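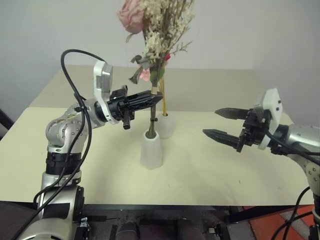 Twin needle tunneling on rayon knit hem
Sewing Help > Knits

dusent_k
Hemming a T-shirt in rayon/spandex jersey. Twin needle, 4.0 mm spacing, size 75 stretch. I get a raised ridge between the two rows. Bobbin thread is the same polyester as the top. Stitch length 3.0. What should I change first?

SSalgado
Bobbin tension. Loosen the bobbin case screw an eighth of a turn and test on a scrap of the same fabric, folded the same way. Mark the original screw position.

hem_allowance
Disagree. Leave the case alone and drop the top tension first. Mine sits at 2 for twin needle work. Also go to 2.5 mm spacing. 4.0 is too wide for a light jersey.

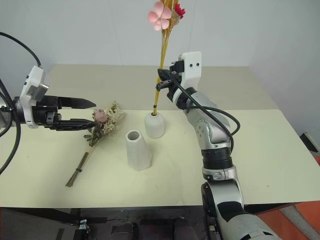

Wooly nylon in the bobbin is the other option, wound by hand so it isn't stretched on the spool.

SSalgado
Top tension at 2 gives loops on the underside on my machine. I keep a second case for twin needles, set loose. It was 12 dollars.

dusent_k
Tried top tension 2 with the 4.0 needle. Ridge is smaller but still there. No 2.5 here yet.

pinked_edge
Fuse a 15 mm strip of knit stay tape inside the hem before stitching. It stops the ridge at any spacing.

hem_allowance
It also stiffens the hem. Fine on ponte, not on rayon.

dusent_k
Ordered the 2.5 and a spare case. Will test both on scraps, no tape.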